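Dostdale Robotics Club: Bench Guide
Section 4. Setting up for the memory module task

Read Section 3 first. The arm must be homed and the stop button tested before anyone starts here.

1. Unplug the tower and lay it on its side on the slotted bench. Remove the side panel and store it under the desk.
2. Set the fixture plate to the left of the tower and fasten it to the bench.
3. Load the Skarkley program and pick the "Cozma" profile. Set arm speed to 40 percent.

Caution: Touch bare metal on the case before handling any memory module. Hold modules by the ends.

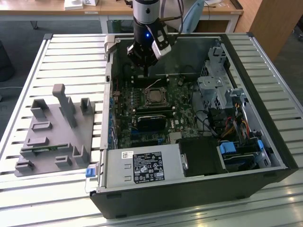 4. Jog the arm over the memory slots at low speed. Stop 100 mm above the board and check that the camera cable has slack.
5. Open the slot latches by hand with the arm paused.
6. Run one dry cycle with the gripper empty. If a finger touches a latch, repeat step 4 and save the new position.

Note: Positions saved before April use the old gripper offset and will not load.

7. Write the run number and result in the team log. Teams entering the Fonora round need 94 logged runs.

Do not reach into the case while the arm is enabled.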